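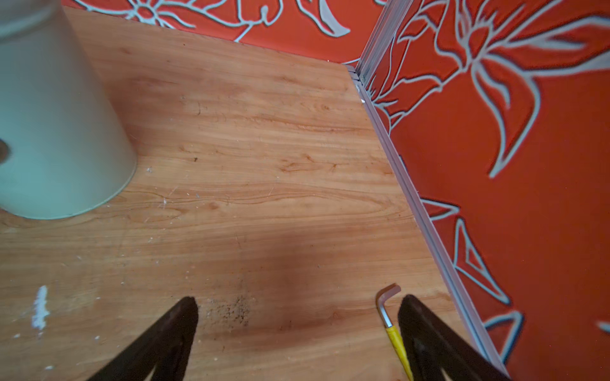

*Laminate flooring with a wood-grain finish.*

## Care of floors and tabletops

Guidance for residents of Sondby, revised May

The following advice applies to laminate floors and wooden furniture in all 28 flats. It replaces the sheet previously kept in the kitchen drawer, which recommended a steam mop. Steam mops must no longer be used on any floor in the building, including the hallways.

### Routine cleaning of laminate

Sweep or vacuum before any damp cleaning. A vacuum cleaner should be set to the hard-floor position, or fitted with the soft brush head, so that the rotating bar does not touch the boards. Grit carried in on shoes causes most of the fine scratching found at the end of a tenancy, and a coarse mat outside the flat door with a softer one inside will hold back a good deal of it. Rubber-backed mats can stain laminate permanently and should be avoided.

For damp cleaning, use a flat microfibre mop wrung out until it no longer drips. Work along the boards and towards the door. Plain warm water is normally sufficient. Where a detergent is needed, add one teaspoon of washing-up liquid to a bucket of water and go over the floor a second time with a clean, barely damp cloth. A dull film on a floor that has just been washed is nearly always detergent residue, and more detergent will make it worse.

Wax, oil, furniture polish and soap flakes are intended for other materials. They do not soak into laminate and will leave the floor slippery.

### Around fixed and heavy items

Dust and moisture collect where a floor meets a toilet pedestal, a pedal bin or the foot of an appliance. A mop head seldom reaches the inner edge of a curve, and these places should be wiped by hand with a folded cloth. Bins should be lifted out and the boards beneath them dried before they are put back.

Any water standing at the base of a toilet or washing machine should be dried at once and reported to the maintenance desk. Please do not apply sealant yourself. Swollen joints cannot be sanded flat, and the affected boards have to be replaced.

### Marks and stains

- **Rubber scuffs:** rub gently with a clean, dry cloth. A white pencil eraser will lift those that remain.
- **Candle wax and chewing gum:** harden with ice cubes in a sealed bag, then ease off with a plastic scraper.
- **Ink and felt pen:** use a little methylated spirit on a cloth, with the window open, and wipe afterwards with clean water. Try a hidden corner first.
- **Chipped edges:** report these. The repair paste is kept in several shades and is matched by the maintenance desk.

Scouring powder, wire wool and melamine sponges are not to be used on any floor surface.

### Wooden tables 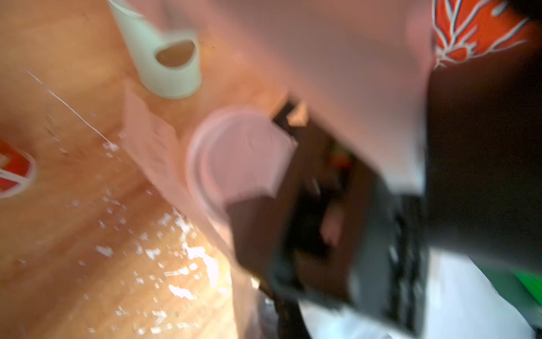 Wooden tabletops need a lighter hand than floors. Dust them weekly with a dry cloth and wipe up spills as they occur, following the grain. Hot dishes should always stand on a cork or felt mat, and a cutting board is to be used for all preparation of food. Residents often ask about keeping snacks or leftovers on the table between meals. A close-fitting lid is advisable, and a translucent one, such as the round pale pink lid seen on the tabletop, lets in enough light for the contents to be checked without opening the container. Lids taken straight from the sink should be dried on both sides before they are laid on wood.

White rings are caused by moisture trapped in the finish. Leave the mark uncovered for 24 hours, as many fade unaided. If it persists, place a folded cotton cloth over the ring and pass a warm iron, without steam, across it for a few seconds at a time, lifting the cloth to check. Dark rings have reached the timber itself and call for sanding, which is arranged through the office.

Oiled tables are re-oiled every 6 months by the maintenance desk. Residents will be told in advance and should clear the surface the evening before. The table may be used again the following day, although cloths and paper are best kept off it for a little longer. Rags used with oil must be spread flat outdoors to dry. They can ignite if left bunched up in a bin.

### Furniture feet

Felt pads should be fitted to every chair and table leg and inspected at each change of season. Worn pads pick up grit and scratch as badly as bare legs. Replacement sheets are available from the office free of charge and can be cut with ordinary scissors. Clean the foot with a dry cloth before pressing the pad on.

### Contacts

Leaks, lifted boards and repairs: Rasmus Zariņš, maintenance desk, extension 57.

Felt pads, mats and the loan of a hard-floor vacuum head: Siiri Urbonaitė, residents' office. Loan items should be returned by noon on the day after collection.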